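## 3. Sorting task

The Retedus unit was set up for dry packaging only. Items were picked up from the floor by hand and placed in the lined bin one at a time. Bottles and wrappers were recorded under separate codes.
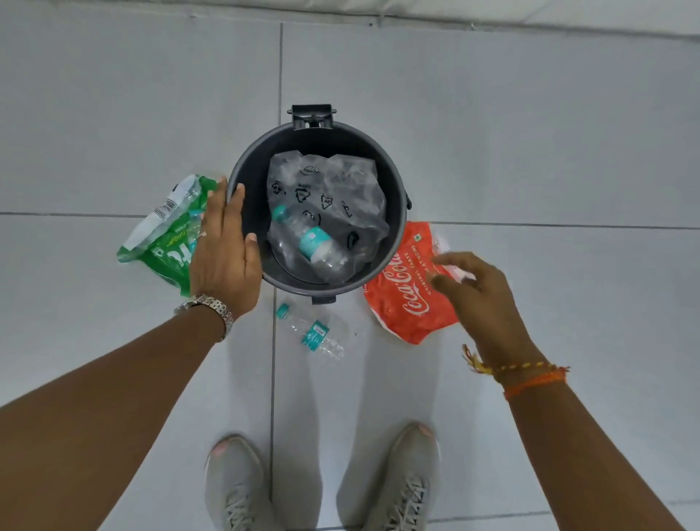

*Fig. 5. Bin with one bottle inside; a second bottle and two wrappers on the floor.*

Crushed bottles take up less of the liner, so they were logged apart from whole ones. The May trial gave 2,181 entries, of which 100 were re-checked against the sheets.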